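Flidirier growers' co-operative to open second packing shed and extend veg box round

Lindon Growers, the vegetable co-operative based at Flidirier, will open a second packing shed in October and take its weekly box round into the Keskin valley for the first time. The change will let the co-operative pack 1792 boxes a week at the height of the season, up from 1006 at present.

The new shed stands next to the old one on the north side of the yard. It was a grain store until the co-operative stopped growing barley, and it has been re-roofed and given a new concrete floor, drains and a wash line. A cold room at the far end will hold carrots, beetroot, celeriac and cabbage through the winter at a steady temperature. Until now much of the root crop has been left in the ground and lifted week by week, and in a hard frost the pickers have had to wait for the soil to soften before they could start.

Ross Matheson, who manages the field work, said the cold room would make the biggest difference to the pickers.

"Last winter we had nine mornings when we couldn't get a fork in before eleven," he said. "The boxes still had to go out that afternoon, so everyone was working flat out in the dark. With the roots already lifted and in store, we can pack on a frosty morning and leave the field alone until it is fit to walk on."

Leeks, kale and sprouts will still be cut fresh in the week they are sent out. Parsnips will also stay in the ground until after the first frosts, as they do now.

The Keskin round will start with 387 households that have already put their names down. Boxes will be left at four collection points: the village hall, the filling station, the primary school gate and the farm shop at Uvo. Members who live more than a mile from a collection point can ask for delivery to the door at an extra charge. The existing rounds will keep their present days and times.
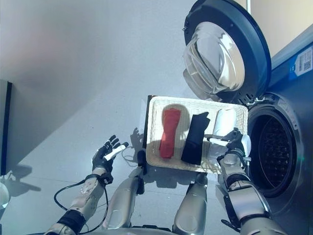

Photo: Lindon Growers

Three sizes of box will be offered. The small box has potatoes, onions, carrots and three other vegetables, and is meant for one or two people. The medium and large boxes have the same vegetables in greater amounts, plus salad leaves in summer and a squash or a swede in winter. Members can list up to two vegetables they never want to receive. Beetroot is the one most often left out, followed by fennel.

Prices for the small and medium boxes will not change before the end of the year. The large box will go up by 50p from the first week of October. The co-operative last raised its prices two years ago.

To fill the extra boxes, Lindon Growers has taken on a further nine acres of land on the Uvo side of the river. The soil there is lighter than at Flidirier and warms up sooner in spring, so most of it will go to early potatoes, carrots and salad crops. A strip along the river bank floods in most winters and will be kept as grass. Two fields were sown with rye and vetch last autumn to build up the ground, and these will be ploughed in before planting.

There will also be two new polytunnels for tomatoes, cucumbers and French beans, with winter salads to follow once the summer crops are pulled out. They will be watered from a tank fed by the roof of the new shed. The co-operative expects the first tomatoes from them in July, but these will go to the existing rounds, as the Keskin boxes will not have started by then.

Ruaridh Shearer, who chairs the co-operative, said growth had been slower than members wanted.

"We have had a waiting list in Keskin for three years and we kept having to say no," he said. "We could have bought in vegetables from elsewhere to fill the boxes, and we talked about it at two meetings. The members voted against it both times. So we had to find the land first, and then somewhere to pack."

He added that some items would still be bought in during the lean weeks of April and May, when the stored roots are running out and the new crops are not ready. These are marked on the slip inside each box with the name of the farm that grew them.

The co-operative is looking for two full-time pickers, one part-time driver and several people for seasonal packing work from August. No experience is needed for the packing jobs. The driver must have held a full licence for three years and be able to lift crates of potatoes. Application forms are available from the yard office or by post.

An open day will be held before the new shed comes into use. Visitors will be able to walk the Uvo fields, see the wash line running and buy from a stall in the yard. Squash, onions and seed garlic will be on sale, along with 900 strawberry plants raised in the old tunnel. Parking is in the lower field, and stout footwear is advised as the track is rough. Dogs must be kept on a lead and are not allowed in either shed.

Households in Keskin and Uvo that wish to join the round should contact the yard office with a name, address and preferred box size. No deposit is needed, but four weeks' notice is asked of anyone who wants to stop. Empty boxes should be folded flat and left at the collection point.

Notes to editors

Lindon Growers is a members' co-operative growing vegetables at Flidirier. It sells through its box rounds and at the farm shop at Uvo.

Ruaridh Shearer and Ross Matheson are available for interview. Please ring the yard office before noon, as both are usually out in the fields after that.

Last updated: 23 Mar 2022

Comments (4)

marrowfat
Good news for us in Keskin. Is the filling station point the one on the main road or the one by the bridge?

Lindon Growers
The one on the main road. Boxes will be inside, behind the till, so please ask.

Jean T
Can we have more of the purple sprouting please. We had it twice last spring and then it vanished.

oldplot12
What variety are the strawberries? I lost most of mine to vine weevil and need to replace two rows. Also is the track all right for a small trailer?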